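The Saarinen Rules

I got the night shift at Ceteck in April, and with it a binder: The Saarinen Rules for Shared Workspaces, 363 pages, coffee rings included. I read it out loud to the arms (yes, I talk to them!).

Rule 1. Begin with empty bins

Easy enough. I checked both, said "good evening" to the left arm and wrote down the time. 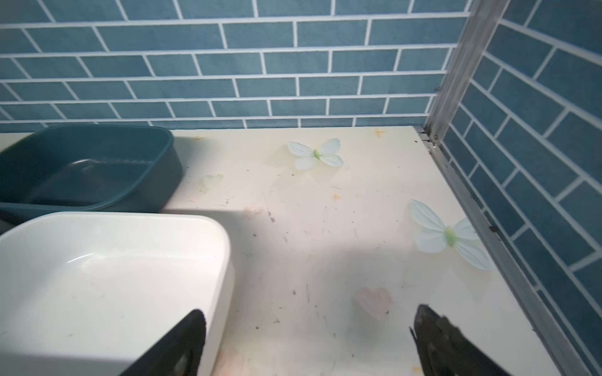
Rule 31. One color, one bin

I love this one. Whoever wrote it had clearly seen my kitchen drawers.
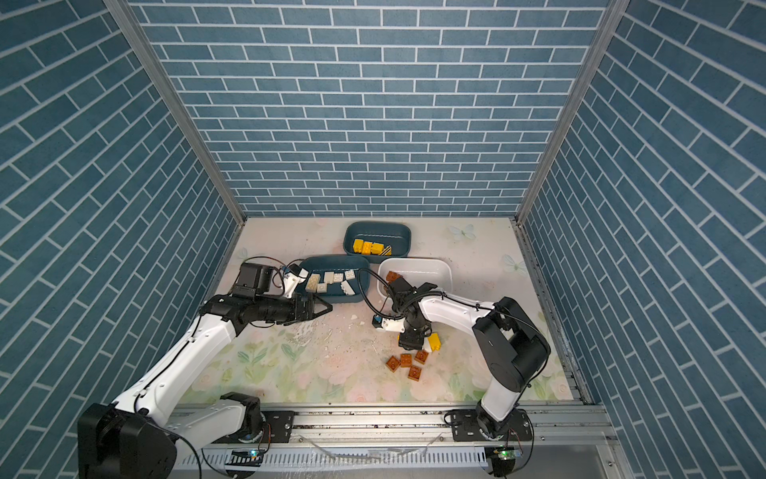
Yellows at the back, whites in front of them.

Rule 40 is where we got into trouble. "Neither arm shall enter a bin the other is using." Fine, but who goes first? The binder says the senior arm. They came in the same crate!

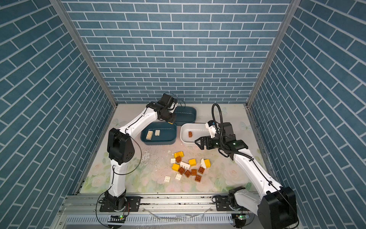 Both arms at the bins, plenty still on the mat.

So on Thursday I flipped a coin and made the left one senior. I even typed it up, Rule 40a, and slid it into the binder before the Fotetti inspector came by.
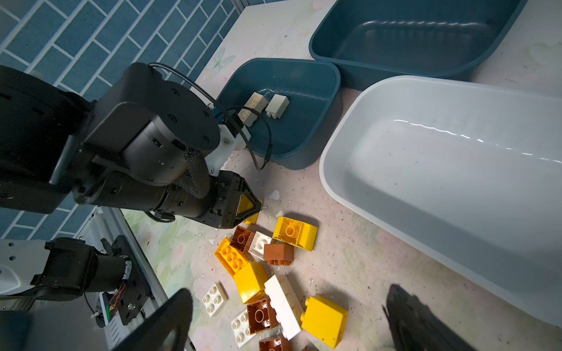
She read my page twice, standing up, while I pretended to look for a pen. Then she asked which arm had called heads. I told her the right one, and she wrote that down too.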